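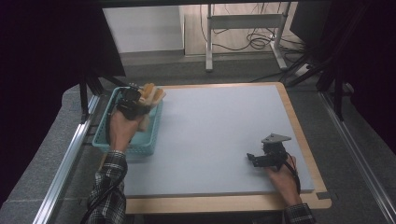 Section 2: Setting up the table and running your first takes

Okay, by now you should have both Wistar grippers built and their cables plugged into the Ongate box. If you haven't done that, go back to section 1, because I'm going to assume both jaws open and close all the way when you squeeze.

1. Lay the board flat and push down on each corner. Mine rocked for a week before I noticed (a folded scrap of cardboard fixed it).

2. Run each cable back along your wrist and forearm, then reach for the far corners of the board. You want enough slack to get there without a tug, and no big loop lying where you work.

CAUTION: Unplug the grippers before you tighten anything on them. I pinched a cable under the top plate doing this live and had to order a new one from Calloway.

3. Put the basket toward the left end of the board and leave the middle clear. I tried it dead center first and kept bumping my own knuckles!

4. Open the Holton recorder and set the buffer to 256. Leave everything else on that page alone for now.

5. Squeeze both grippers shut, let go, and watch the two bars on the screen. If one lags behind the other, reseat that cable and try again.

6. Pick your first object. I like work gloves for this, they're soft and floppy and they don't roll off anywhere. Set one down flat next to the basket.

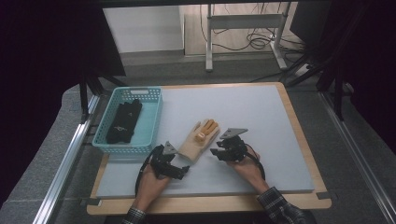
Beige glove on the board, black one in the basket, a gripper in each hand.

7. Start the take, bring both grippers in low, and pick the glove up by the cuff or the palm. Go slower than feels natural. My early takes look like I was swatting flies.

8. Lower it into the basket, open the jaws, back your hands out, and stop the take.

NOTE: The recorder cuts off at 3000 frames whether you're done or not. If you keep running into that, split the job up and do one glove per take.

9. Play the take back before you do another one. I once spent a whole Saturday recording with the left gripper unplugged, so yeah, check both bars.

When you've got a few clean ones saved, go on to section 3 for naming the files and moving them off the Ongate box.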